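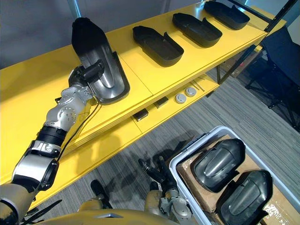

One reader wrote to me that she had put the Cellach label printer together twice and still got blank labels, and could I please explain the loading part like I would to a tired person. Fair enough! Her message is why section 4 got longer.

4. Loading labels and printing your first shelf tag

Have a full roll handy. The Westano rolls I use hold 200 labels each, and the half-used one in your drawer will only confuse things today.

1. Switch the printer off at the back. The button on top just puts it to sleep (I fell for that one too).

2. Press both side tabs and lift the lid until it clicks.

3. Drop the roll in so the labels feed from underneath, shiny side up. If they come over the top of the roll, flip it around. This was the blank label problem – the coating has to face the print head.

4. Slide the guides in until they touch the roll, then back them off by a hair. Tight guides make the labels creep sideways.

5. Pull the first label past the tear bar and close the lid. Push down on both corners.

6. Switch on and hold the feed button until the light blinks. It will spit out a few empties while it finds the gaps. Let it.

7. In the software, pick the 40 mm size and print one test tag.

Note: Kao is the name of the default template, and its text is tiny. I bump the font up to 34 and drop the second line, so I can read a bin from the aisle.

Caution: The print head gets hot on long runs. Wait 8 minutes before you clean it, and don't scrape it with anything metal.

If the test tag comes out pale, go to Settings, then Darkness, and move it up one notch at a time. I had mine maxed out for most of January and all it did was smear the barcodes.

For Moltanier rolls, repeat step 6 every time you change the roll. The gaps are a bit wider on those.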